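How Does a Robot Learn to Pick Stuff Up?
By Rosalba D'Amico
26 April 2020

Okay, try something for me. Find a small thing near you, like an eraser or a grape. Now pick it up. Done? Easy, right? You probably didn't think about it at all!

Now do it again, but close your eyes and wear a thick winter glove. Harder! You might bump the thing, or squeeze it too much, or grab nothing but air. That's sort of what life is like for a robot, and I spend my days at the Hammont lab trying to make it easier for our robot, Tundora. (I didn't pick the name. I wanted to call it Pinchy.)

People used to teach robots by typing in every little move. Go left this far. Go down this far. Close your fingers. That works great if the thing is always in the same spot. But if your little brother comes by and nudges it over by the width of a thumb, the robot closes its fingers on nothing and carries that nothing very carefully across the table. I have watched this happen more times than I want to admit.

So we teach Tundora a different way, by showing it. A person steers the robot's arm and picks up an object, and while that's going on, a little camera near the robot's hand keeps taking pictures. The computer saves each picture together with the move the person made right then. Then we do it again. And again! We call each try a "demo," which is short for demonstration.

Want to know how many demos we saved? 3,732. My arm was tired just from steering.

After that, a computer program called Witia goes through all those pictures and moves and looks for patterns. When the edge of the thing looks like this, the person moved like that. It's a bit like how you learned to catch a ball. You didn't measure anything. You just had a whole lot of balls thrown at you, and some of them hit you in the nose, and after a while your hands knew where to go.

Why put the camera by the hand? Well, think about threading a needle. You bring it up close to your face, don't you? When the camera is near the fingers, the robot gets a close look at the last tiny bit of the trip, and that's the tricky bit. The bad part is that up close, one small thing can fill almost the whole picture, and it can come out kind of blurry. Witia has to get used to that.

Then comes my favorite day, test day! In October we gave Tundora 100 tries at picking things up all by itself, with no person steering. First we tested the program when it had learned from only 30 demos. It got 2 right. Two! I laughed so hard I had to sit down. Then we tested it with all the demos, and it got way, way more right than wrong. It still makes mistakes with shiny things and squishy things, and we're working on those next.

If you want to be the robot at home, get a friend and a paper tube. Close one eye, look through the tube with the other, and try to pick up a button while your friend moves it between turns. Keep score, then play a bunch more and see if your score goes up!

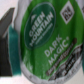
Tundora's hand camera gets a close look at a coffee pod with a green lid.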